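Getting reacquainted with the nylon string

I have been meaning to write about the classical guitar since November, when I finally took it down from the top of the closet and found that the bridge had started to lift. If you have followed this blog for any length of time you know I am mostly a steel string player, and a pretty lazy one at that (same five songs, same three keys, same capo I have had since college). But my aunt left me this guitar, and I felt bad every time I reached past it for a sweater.

So I drove it over to Velimir Petek in Celdale, and he kept it for a few weeks and charged me $200, and I think I got off easy. He reglued the bridge, dressed a couple of frets and put on a set of normal tension strings. He also told me, very kindly, to buy a humidifier for the case. I did that the same afternoon!

What I wasn't ready for was how different my right hand would have to be. I have used a pick for so long that my fingers just sort of hang there waiting for instructions. Mayuree Ongart, who teaches out of her front room two streets over from me, started me on open strings - nothing but thumb, index, middle, thumb, index, middle - for the whole first lesson. I went home a bit deflated, I'll admit, and then I did it for 40 minutes without looking at the clock.

The neck is wide and flat, and my thumb used to creep over the top of it the way it does on my dreadnought. Mayuree taps it when she catches it. The tuning drifts like crazy too, though that has settled down now that the strings have had time to stretch. I keep a clip-on tuner on the headstock and try not to be embarrassed by it.

The piece I'm working on is a little study in A minor, 31 measures long, and I can get through the first page at a speed my neighbors would probably call thoughtful. The second page has a stretch in it that I can only manage when I have warmed up properly. I play in the kitchen after supper, where the sound bounces around nicely and makes me think I'm better than I am.
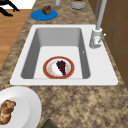

Yupin Thammasiri wrote to me after my last post to say that I should leave the stretch alone for a week and practice only the two measures on either side of it, very slowly, so the hand gets there relaxed. She went through the same thing with a waltz, and she said the trouble was almost always in the chord before the hard one. I tried it last night and my wrist was certainly happier, so thank you, Yupin.

Next up is the footstool question. I have one of the folding kind and my back doesn't love it, and I've been looking at those supports that sit on your leg instead. If you use one, tell me which, and whether it slips on corduroy.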